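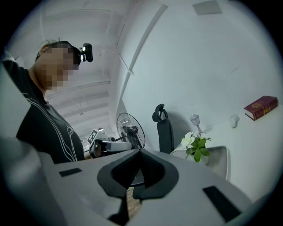 Drumside, common room, October.

DRUMSIDE BUNKHOUSE
Pre-winter safety check

Done by: site manager
Weather: wet, wind from the west
Occupied at time of check: one family in the end room, out walking most of the day

Key
OK = fine, leave it
ATT = needs attention, can stay in use
STOP = out of use until fixed
N/C = not checked, see comment

OUTSIDE

1.1 Access track, surface and drainage
ATT
Potholes back again by the cattle grid. Filled in spring, didn't last. Top ditch full of leaves so the water comes straight down the track. Clear ditch first, no point filling holes till that's done.

1.2 Car park
OK
Faded lines, nobody parks by them anyway. Grit bin lid stiff but opens.

1.3 Grit bin contents
ATT
Under half. Order before everyone else does. Letby has spare bags if we're stuck, but they want them back this time.

1.4 Steps to front door
ATT
Moss on bottom step, north side. Scrubbed it, still slick. Needs the proper stuff and a dry day. Handrail sound. Anti-slip strip lifting at one corner, somebody will catch a toe on it.

1.5 Outside lights
ATT
Porch OK. Bin store light dead, swapped bulb, still dead. So the fitting. Sensor on the gable comes on for sheep, leave it.

1.6 Roof from ground level
OK
Slates look all right through binoculars. Couldn't see the back pitch for rain, have another go when it clears.

1.7 Gutters
ATT
Back gutter overflowing by the drying room door. Either leaves or the joint has gone again. Ladder job for two people, not done today.

1.8 Gas bottle cage
OK
Locked, sign readable, nothing stacked against it. Changeover valve works. Spare full.

1.9 Bin store
OK
Rat box checked, bait untouched.

FIRE

2.1 Alarm panel
OK
No faults showing. Tested from the call point by the boot room. Sounders heard in every room incl. the end room with the door shut. Landry due for their service visit, not booked yet. Chase.

2.2 Smoke and heat heads
ATT
All light up. The one on the landing is filthy, cobwebs. Guests put a shower cap over it in summer, found and removed at the time but worth a line in the arrival notes. Say it plainly: cover a detector, you leave.

2.3 Fire doors
ATT
Kitchen door closes and latches. Boot room door closes and latches if you let it go from wide open, but stops short from halfway. Closer wants adjusting. Bunk room 2 door: strip painted over at the top, by us I think. FD30 label still there on the hinge edge. Replace strip.

Wedge found under kitchen door. Taken away. That's the third wedge this year and I don't know where they keep coming from.

2.4 Escape routes
ATT
Front OK. Back route had a clothes airer and two rucksacks across it. Moved. Final exit opens without a key. Ground outside it is soft, wheelchair wouldn't get far. Slab or mesh needed from the door to the gravel, we've been saying so since we opened.

2.5 Emergency lighting
ATT
Short test only, flick and look. Fitting over the stairs was slow to come up and dim when it did. Battery probably. Full discharge test to be done when we're empty, not with people in.

2.6 Extinguishers and blanket
OK
In date, pins in, gauges green. Blanket in the kitchen is on the wall but behind the tea towels. Tea towel hook moved to other side of the window.

2.7 Stove and hearth
ATT
Glass cracked in the corner, hairline. Door rope flattened, you can pull a bit of paper through with the door shut. Rope first, glass on order. Guard fits. Ash bucket is metal, has its lid, stored outside. Good.

2.8 Chimney
N/C
Sweep's certificate runs out this month. Rung twice, left messages. If no sweep by the end of the month the stove goes to STOP and we put the oil radiators out. Guests will moan. Can't be helped.

2.9 CO alarms
OK
Tested both. One near end of life, replace by spring. Write it on the calender or it'll be forgotten.

2.10 Fire notices
ATT
Still say the meeting point is the old gate, which is gone. Meeting point is the big stone by the car park. Correct all notices, also the website page.

BUNK ROOMS

3.1 Beds and ladders
ATT
17 beds, all checked for loose bolts. Bunk room 1, window side, top bunk: ladder hook bent, bed taken out of use and taped off (so STOP for that bed only). Rest tight. Allen key now on a string inside the cupboard door. Please put it back.

3.2 Guard rail gaps
OK
Measured top bunks. Gap between bed base and lower rail is 75 mm on the new frames. Old frames a touch less. Fine. Just don't let anyone swap in the thicker mattresses from Letby, they lift the sleeper up and the rail stops being much of a rail.

3.3 Mattresses
OK
Covers wiped. One with a zip gone, usable. No sign of bed bugs, checked seams with a torch.

3.4 Windows and restrictors
ATT
Room 3 restrictor screw missing. Screwed back with a temporary one. Wants the security head type.

3.5 Sockets
ATT
Cracked faceplate by the door in the end room. Family in there told not to use it, tape over. Electrician. No adaptors daisy chained this time.

3.6 Heaters
OK
Nothing draped on them. Covers firm.

KITCHEN

4.1 Hob and oven
ATT
All rings light. Back left slow to catch. Flame failure works, tried each. Oven door seal greasy but whole.

4.2 Gas isolation tap
OK
Turns. Label had come off, rewritten and stuck back on.

4.3 Fridges
OK
Both cold enough. Someone's left half a tub of hummus with no date on it. Binned.

4.4 Knives and sharp stuff
ATT
Bread knife handle split, binned, replace. Tin opener also had it.

4.5 Floor
ATT
Lino lifting by the sink, trip edge. Glued and weighted down with the big pan and a box of catalogues. Check it has held.

4.6 First aid box
ATT
Plasters down to the tiny ones. Burn dressings out of date. Eye wash fine. Restock list is inside the lid.

WATER AND WASHROOMS

5.1 Hot water temp
OK
Mixer valves doing their job, showers not scalding. Tank up to temperature, logged in the blue book.

5.2 Little-used outlets
ATT
End shower not run for a while by the look of it. Flushed. Weekly flush sheet has gaps in it all through September. It needs doing whether or not there's a booking, and signing for. A tick with no initials doesn't count.

5.3 Shower heads
ATT
Descale due. Do the lot in one go in a bucket.

5.4 UV filter on the supply
OK
Lamp on, no alarm. Lamp change after new year. Spare on the shelf above, in its box, don't put anything on top of it.

5.5 Floors and mats
OK
Grip fine. Smell from the left hand drain, poured water down, gone.

5.6 Frost protection
ATT
Lagging pulled off the pipe behind the drying room, mice or boots. Redo before first hard frost. Outside tap to be isolated and drained, left on for now because the car park needs hosing.

BOILER AND PLANT

6.1 Boiler
ATT
Grallberg, serviced, sticker says so. Pressure a bit low, topped up. If it keeps dropping there's a weep somewhere. Check again in a few days before ringing anyone.

6.2 Boiler room housekeeping
STOP for storage
Again. Paint tins, folded cardboard, a broken sledge. All out now. It's a boiler room. Door to stay locked, key on the hook in the office not above the door frame.

6.3 Drying room dehumidifier
ATT
Works. Filter was solid fluff, cleaned. Wants doing monthly and it plainly hasn't been. Timer limits it to four hours, leave that alone.

6.4 Oil tank
OK
No drips, bund dry. Gauge hard to read, dipped it.

COMMON ROOM

7.1 Furniture
OK
Wobbly chair glued last month, holding. Labels on the soft seats still attached.

7.2 Bookshelf
ATT
Top bracket loose in the plaster. Took the heavy walking guides down to the bottom shelf. Needs a longer fixing into the stone.

7.3 Rug
OK
New underlay, doesn't slide.

7.4 Visitor folder
ATT
Old doctor's number in it. Nearest A&E directions go by the road that's shut. Reprint. Add: allow around 30 minutes to get phone signal if the landline is down, on foot down to the main road, more in the dark.

7.5 Landline
OK
Dial tone, location and grid ref taped next to it.

TO DO, MOST URGENT FIRST

Sweep
Bent ladder hook, room 1 (bed stays out of use)
Stair emergency light
Closer on boot room door
Faceplate, end room
Stove rope
Fire notices, meeting point
Lagging
Back gutter
Landry booking
Grit
First aid restock
Everything else as and when

COMMENTS ADDED AFTER

Lino has held. Took the pan off.

Boiler pressure down again slightly, not as much. Keep watching.

Bin store light: fitting full of water. New one ordered, same as the porch.

Sweep rang back, coming before month end, wants the rug up and the log basket out the way. Stove can stay in use for the family as CO alarm is good and their last night is tomorrow. No overnight slumbering it, told them so at the door.

Room 1 ladder hook, supplier says whole ladder or nothing. Ordered ladder. Tape on bed had been peeled off when I looked, put back with a proper sign and took the mattress away to the store.

Back pitch looked at in the dry. One slate slipped just below the ridge. Add to list, after lagging.

Flush sheet: new one on the clip, old one filed.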